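Vernow publishes planning guide for first-time purchases of robotic arms and hands

OLHAM, 2024-09-06 – Vernow, the equipment planning firm, today released a budgeting guide for small and mid-sized sites preparing to buy their first robotic arm with a fingered hand. The guide is free to download and covers the period from first quote to the end of the third year of service.

The guide grew out of a purchase review that Vernow ran in May with Rerkura, a supplier of spare parts for building equipment. Rerkura had one approved quote for a complete arm and hand. The review found that the quote left out installation, operator training, spare finger parts and floor preparation. Vernow now treats each of these as a separate budget line.

The worksheet that comes with the guide has 54 line items in 3 groups: purchase, site and service. Buyers enter their own prices. Vernow does not publish price ranges, as quotes for similar equipment vary too much with delivery terms and support level.

Planned operating time is entered once and carried through the service group. The default inspection interval in the worksheet is 1000 operating hours and can be changed to match the supplier's manual. Joints, bearings, screws and flexible sleeves are listed as individual items, each with its own stock level and reorder time. A hand with several fingers has more of these parts than a simple two-jaw gripper, and the guide advises buyers to ask for a full parts list before comparing quotes.

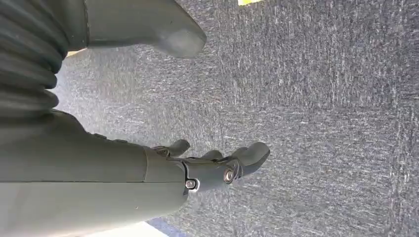
Lytvynenko said the service lines were the ones most often missing from the requests that reach suppliers, and that a buyer who asks for a parts list early usually gets a quote that can be compared with others. Lytvynenko added that the worksheet would be more useful if it also recorded how long a supplier commits to keeping each part available. Vernow has added that column to the release version.

The site group covers power, network, lighting, floor surface and clear working area. Buyers are asked to record the floor covering where the arm will be used – carpet, tile, sealed concrete or other – and to confirm with the supplier that the mounting method suits it. Reach should be taken from the supplier's drawing with the hand attached. In the Rerkura review, the first layout allowed a working radius of 1015 millimeters, measured to the wrist only. The layout was redrawn before the order was placed.

A short section deals with leasing. It sets out which worksheet lines normally move to the lessor and which stay with the site. Consumable parts and training stay with the site unless the contract says otherwise.

The guide does not rank suppliers or recommend models. It does not replace a risk assessment, which must be budgeted and carried out separately.

Availability

The guide and worksheet are available now from the Vernow website, in the planning section. The worksheet opens in common spreadsheet programs. Printed copies can be ordered from the Olham office.

About Vernow

Vernow is based in Olham and provides equipment planning, quote review and service budgeting for production and storage sites. It does not sell equipment and takes no commission from suppliers.

Press contact: Vernow press desk, Olham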